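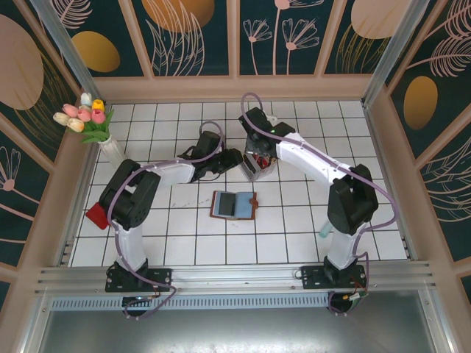 Cleaning old grout without wrecking it?

Posted by mossybank, 6/4/19

Moved into a rented flat in February and the kitchen worktop is white tiles, which looked fine at the viewing. Grout has gone a sort of grey brown, worst near the hob and behind the taps. Have tried washing up liquid and a nail brush, then a Petex spray from the market, then the same spray left on overnight. Bit better by the kettle, no change anywhere else. Also there are two tiles by the sink where the grout is crumbly and comes out if you poke it (I poked it).

Is it worth carrying on scrubbing or do I need to rake it out and start again? Landlord says do what I like so long as it's the same colour after. Don't want to spend a fortune. And is bleach ok on a surface where I roll pastry, or is that a daft thing to ask.

hallend_62

Not daft. Bleach is ok if you rinse it properly, and I mean properly, but it won't shift grease and I'd bet most of yours is grease. Near the hob it always is. Do this first –

Bicarb and a little warm water, mix to a paste, thick as toothpaste. Push it into the lines with an old toothbrush. Leave it five minutes, scrub, wipe off with a clean cloth and plenty of water. Change the water a lot more than you think, otherwise you just paint the muck back in.

If it's still brown after two goes then it's stained right through and scrubbing won't help. You can get a grout pen, Komby do one, white or ivory. Get the ivory for an old worktop, the white looks like correction fluid. Mine has lasted almost two years but it's on a bathroom wall so nobody is chopping onions on it.

Don't use vinegar on it every week whatever your mum says. It eats the grout. Might be how yours got crumbly, who knows what the last tenants were up to.

The crumbly bit is a seperate job. Pen won't fix that.

Dropscone

just rip it all out and put a proper worktop on, tiles are horrible for pastry anyway, flour in every gap

wetfeetwilma

Ignore above, it's a rental!

For the crumbly part you only need to redo those joints, no need to do the lot. Bisht sell a hand rake for not much and it's fine for a small patch. Go slow, hold it straight, it skids and then you've scratched a tile. Hoover the dust out. Damp sponge along the gap, then press the new grout in with your finger (glove on) and wipe across the joints diagonally, not along them or you drag it all back out. Leave it overnight before it gets splashed, longer if the kitchen is cold.

Ready mixed tubs are dearer but you need so little. I used the Clernov one, small tub, did 9 joints and most of it is still in the shed gone hard.

Colour – new will look brighter than the old stuff next to it. So clean the rest first, let it dry, THEN pick your shade. I did it the wrong way round and had to buy again.

Seal it once it has cured, check the tub for how long. On a worktop get a sealer that says food safe on it. And where the tiles meet the wall behind the sink you want silicone in that corner, grout will just crack agian.

mossybank

Thanks both. Bicarb has done the tap end, quite pleased. Hob end still brown so will get the ivory pen. Rake ordered. Will leave the pastry on a board for now.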